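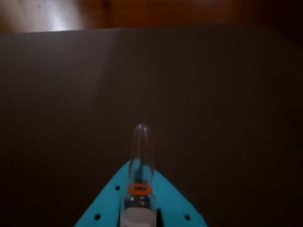 ¿Para qué sirve el anillo naranja que llevan las ampollas de vidrio en el cuello?

Kevin Mulcahy
Marca por dónde se parte el cuello. Ahí el vidrio está preparado para ceder, así que agarras el cuerpo con una mano, la punta con la otra (con una gasa, por favor) y haces fuerza hacia fuera. ¡Sale limpio casi siempre! Yo, en casa, antes de abrir ninguna pongo los recipientes de colores en la mesa y despejo el resto.
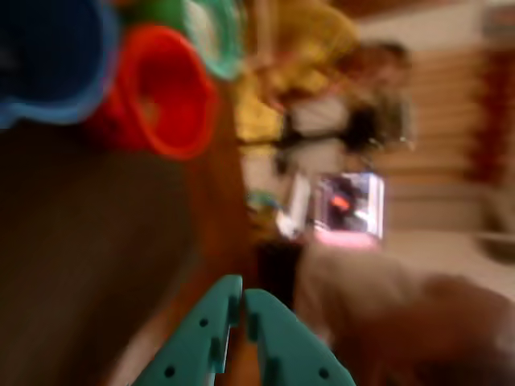

Sun-ja Ma
Lo que dice Kevin, y añado una cosa: antes de partirla, dale unos toquecitos en la punta con la ampolla de pie, que a veces se queda líquido arriba y luego se pierde. Y lee la etiqueta con buena luz, que la letra es enana.

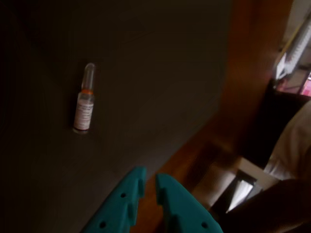 También miro siempre que no haya grietas ni nada flotando. En enero abrí una con prisas y me corté el pulgar, nada grave, pero desde entonces voy con calma. Los cubos de plástico con pico me vienen genial para separar: en el rojo echo las jeringas, y los demás los dejo a mano. Eso sí, los vidrios rotos y las agujas van al contenedor rígido, nunca a un cubo abierto. 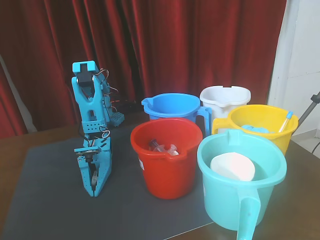 Halilović52
Depende de la marca, he visto anillos azules y también un puntito. Con el punto, empuja en sentido contrario a él. Suerte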